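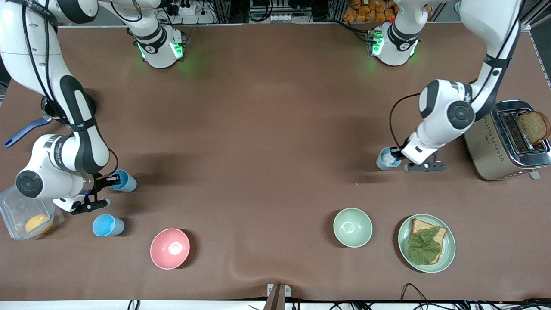 How many cups does one household need? Two per person and a couple for company, which in my case comes to six, and I own a great many more than six.

I know this because I spent the better part of January moving them. The kitchen cabinets were being repainted (a color called Grasberg, which on the chip was a soft gray and on the doors is the gray of a filing cabinet), so everything inside had to come out and live on the dining table. I had pictured two trips. By the end of the evening I was stacking saucepans on the piano bench.

The trouble with cups is that they arrive and never leave. Plates break. Glasses break if you look at them sternly. A plastic cup, though, will see you into the ground. I have light blue ones from a picnic set whose plates died years ago, and I have the tall ones from Himomeck, a store that gave you a free tumbler if you spent 60 dollars and then went out of business, possibly from giving away tumblers. I have a mug that says FINBERG DENTAL. My dentist is not named Finberg.

Gaurav Rana, who lives downstairs and has opinions, came up to borrow a ladder and stood looking at it all for a while. He said his mother keeps four cups in the whole house and washes them. I said that was very interesting and gave him the ladder.

Bowls are a different problem. I own them in pink and pale green and a yellow that has gone the color of old teeth, and they're all the same size, and it's the wrong size. Too small for soup, too big for olives. What they hold well is exactly one serving of cereal for a person who isn't hungry. I've tried to get rid of them twice. Both times I carried the bag as far as the front door, needed something to put keys in, and that was that.

And then the food containers. I'm told there are people whose lids match. I did the thing the magazines say to do, sat on the floor and paired them up, and finished with 19 lids that fit nothing I have ever owned. Where are the bottoms? I have lent out leftovers, I suppose. Somewhere Mamta Srivastava is sitting on her own kitchen floor with my bottoms and no tops, and one of us should call.

The containers that do close, I mostly use wrong. A whole orange does not need a box. It comes in a box, it's called a peel. But I'll put one in a container for lunch anyway, snap the lid on and feel like someone with a retirement plan.

So I made a rule, which was to keep 10 cups and give away the rest. The rule lasted until I had to pick the 10. The Himomeck tumblers went straight in the bag, then one came back out for paintbrushes. The light blue ones stayed, all of them, on the grounds that they stack. The dentist's mug stayed because I drink out of it every morning and have grown fond of the man.

In November my sister tried to give me a set of Prajapati bowls for my birthday, very handsome, and I told her I had no room. She looked hurt. I'd like it noted that I was right, though I'd also like the bowls.

The doors go back on next week. The bag is by the front door. Keys are in the pink bowl, on top of the bag, so I can't really take it out until I've found somewhere else to put the keys.

Search this blog
Go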